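About Skorkier

We test grippers for people who are about to buy the wrong one. Skorkier has 6 staff and a storeroom in Furncombe holding 94 pairs of fingertips, most of them disappointing. 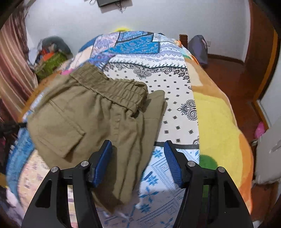 Cloth is where we spend our days, and where sales brochures go quiet. Every fingertip we review gets 200 grasps on ordinary clothes. Ribbed blue pads like these have to cope with a gathered elastic waistband, a patch pocket and a patterned sheet underneath that would love to come along.

Our last comparison put the Zupan against the Cesutov. It ran to 35 pages. Both makers have stopped sending us calendars.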